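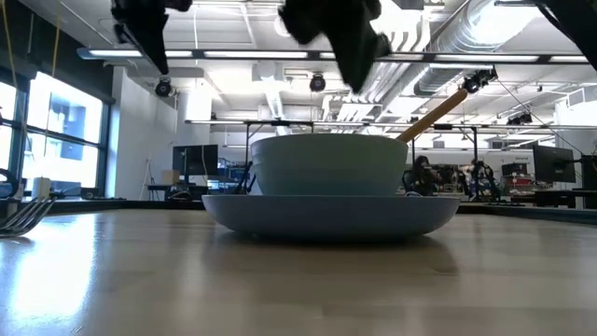 4. Color Names in Household Tableware Records

4.1 Background to the records

The household inventories held at Breltham were made for insurance purposes and were never meant to serve as a record of color. The clerks who filled them in were asked to list each piece of tableware, its general form, and any damage. Color was entered in a free column headed "Remarks," and many clerks left it blank. Where they did write something, the wording is short and often depends on what the household itself called the piece. For the present study, 2,969 entries with a usable color word were drawn from the inventories of 400 households. Entries that gave only a pattern name were set aside and are treated in Section 7.

Earlier work on the same records has dealt mainly with form. Saxena and Garg sorted the bowls by depth and rim and showed that the clerks used "dish" for a wide range of low vessels that a dealer would have listed as plates. Their reading is followed here. It has a direct bearing on color, as the same clerk who was loose in naming a form was in most cases loose in naming its shade as well. Solanki has argued the opposite for the later volumes, but his sample was taken from a single street in which most of the inventories are in one hand.

4.2 Coding of the entries

Each color word was copied in its original spelling and then placed in one of six groups: white, cream, blue, green, brown, and other. Words for lightness or dullness ("pale," "light," "dusty," "washed") were kept in a separate field. Two readers coded every entry without seeing the other's work. Where they disagreed, the entry went to a third reader, Marloes Van Wijk, whose decision was final. Most disagreements concerned the line between white and cream. The line between blue and green gave much less trouble than expected, in part because the clerks seldom used words such as "sea" or "duck egg" that might have gone either way.

The word "gray" was harder to place. In some inventories it is plainly a color in its own right, set beside "white" and "brown" in a list of kitchen bowls. In others it qualifies another word, as in "gray blue" or "blue, grayish." Entries of the first kind were coded as other. Entries of the second kind were coded under the main color, with the gray recorded in the lightness field. This rule was fixed before coding began and was applied without exception, although Pal has since proposed that "gray blue" should be treated as a group of its own. His proposal has merit for the Flokier sales lists, where the term appears as a fixed trade name with its own price. It has less support in the household records, where the same piece may be "blue" in one inventory and "gray blue" in the next.

4.3 Sets and single pieces

A second difficulty comes from the listing of sets. A clerk faced with a full dinner service usually wrote one color word for the whole, while a household with odd pieces received a color word for each. A simple tally of words would therefore give too much weight to mixed cupboards. To correct for this, a service listed on one line was given the weight of the number of forms it contained, so that a service of plates, bowls, and cups entered the totals as three pieces. The correction raises the share of white and lowers the share of brown. It makes little difference to blue.

Bowls listed together with a plate or dish beneath them raise a related question. The clerks describe such pairs as "bowl and stand" or "bowl with under-dish," and nearly always give one color for both. It cannot be known whether the two pieces truly matched or were only close enough for the purpose. The pairs were coded as one entry, and the tables in the appendix list them apart from other bowls.

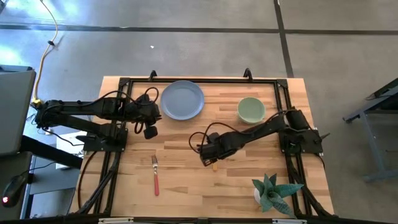
Figure 6. Plain blue as a color name. The group takes in all entries in which "blue" stands without a pattern name, whatever word for lightness goes with it. Background matters to such naming, and a round blue plate on a light wood tabletop, as shown, would be called blue by most readers with no further remark. The inventories do not state the surface on which a piece was examined.

4.4 The effect of the setting

The point made in Figure 6 limits what can be claimed for the lightness field. A dull blue looks stronger beside a warm, light surface than it does beside slate or a dark cloth. The clerks worked wherever the household kept its tableware, and this might be a cupboard, a scullery shelf, or the dining table. Guo's method for judging shade from written terms assumes that all pieces were seen in much the same conditions. That assumption is reasonable for a shop or a warehouse. It cannot be made for private houses, and the method has not been used here.

A partial check was possible for those inventories that name the room. Kitchen entries carry fewer words for lightness than dining room entries, in every color group. The difference may reflect poorer light, but it may equally reflect the lower value of kitchen wares and the clerk's wish to finish the room quickly. The volumes begun in April show the same difference as the rest, and the season therefore offers no help in choosing between the two readings.

For these reasons the main color groups are used in the comparison with the Taline collection that follows, and the lightness field is cited only where a single clerk can be shown to have made all of the entries concerned.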